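# Umden cell: setup and care FAQ

Jinfeng Tang keeps this page. It covers the two-arm packing cell at Custhorpe only; the older Briltedska cell has its own notes.

**Where do the arms bolt on?**

Each arm sits on a black bracket on the front rail. Tighten the bracket bolts with the arm powered down and held by a second person. Check them again after 20 hours of running, then every January.

**Do I need to home both arms after a power cut?**

Yes. Home the left arm first, wait for it to stop, then do the right. If both are started together they can meet over the middle of the floor.

**What should be in the cell for a practice run?**

Clothes, a bag and a few small items. We keep the clothes in one heap toward the back right corner and the bag on the left, where both grippers can get to it.
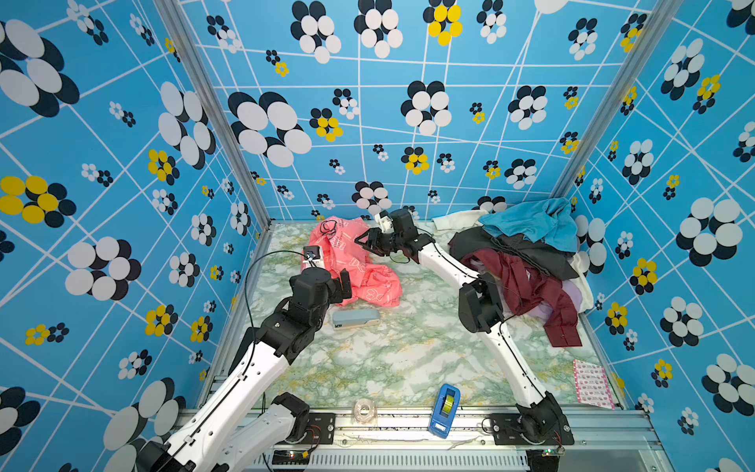

Small items go wherever there is floor left. Move them between runs so that the arms don't get the same layout every time.

**Why are the walls patterned?**

The calibration routine looks for marks that don't repeat too evenly, and plain panels gave it trouble. Wipe the panels with a damp cloth only. If one is replaced, run calibration again before anything else.

**How much slack should the arm cables have?**

Enough for a full reach with the wrist turned both ways. A loose arc is fine. A cable that pulls straight at any point needs to be clipped again.

**The left wrist camera has dropped out. What now?**

Stop the arm, reseat the plug at the camera end and restart. If it drops out again, swap the cable – spares are in drawer 6. Error 103 means the camera was found but is sending nothing, and that one is nearly always the cable.

**Can I clean under the rail?**

Use a dry brush, with the power off. The small circuit boards are down there, so no sprays. Keep the vent slots clear.

**Who supplies gripper parts?**

Najafi. Quote part 76 for the finger set and order two.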